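Drurkora hand-held grippers, worth it for a pair?

hnat_yurchenko
Finally got the two-gripper kit from Drurkora (409 for the pair, ouch) and I've been at it most of October. Grip is great! Small jars are my go-to and the jaws hold them nicely, no squeezing like mad.

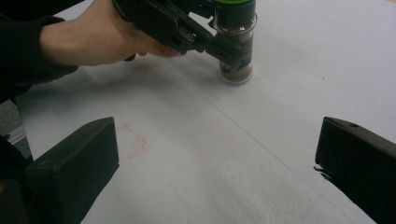
Spice jar with the green lid, pads on both sides

My gripe is the trigger. After 20 or so grabs my thumb is toast, and the manual (all 66 pages of it) says zip about spring tension.

senan_foley
Thumb never bothered me, I think you're gripping too far down. What I can't stand is the pads, they wear way too fast for that price.

hnat_yurchenko
Hmm, maybe, I'll move my hand up. Pads are okay so far, a few scuffs. I do my practice runs over a white sheet with pencil lines on it:
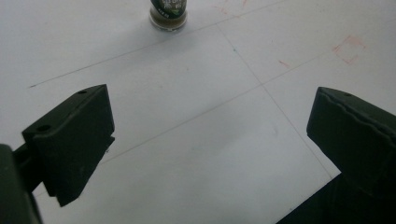 Kravchuk
Sorry, still say the Bodska is the better buy. Softer trigger and you can get spare pads without ordering a whole new finger.

senan_foley
Bodska's app is awful though. I'd take sore thumbs over that.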